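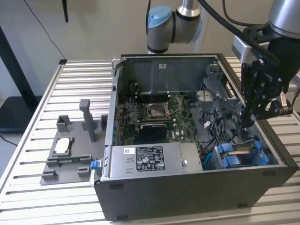 Publications > Working papers > Reuse and repair > Section 4

4.2 Do refurbished desktops last as long as claimed?

The claim that a refurbished office computer lasts as long as a new one rests on thin evidence. Guerra and Habte followed 500 machines in Brekness for two years, but left out any that were returned in the first month. That is when we would expect most faults to show. The Orgate survey is larger, at 2000 households, yet it asked owners to recall repairs from memory.

Figure 1. Desktop computer with the side panel removed and the processor socket empty.

Moges offers a kinder reading, in which early returns mostly reflect buyers changing their minds. We could not find the figures behind this. Until returned machines are tested and reported separately, we treat the savings put forward for the Cruzado scheme as an upper limit.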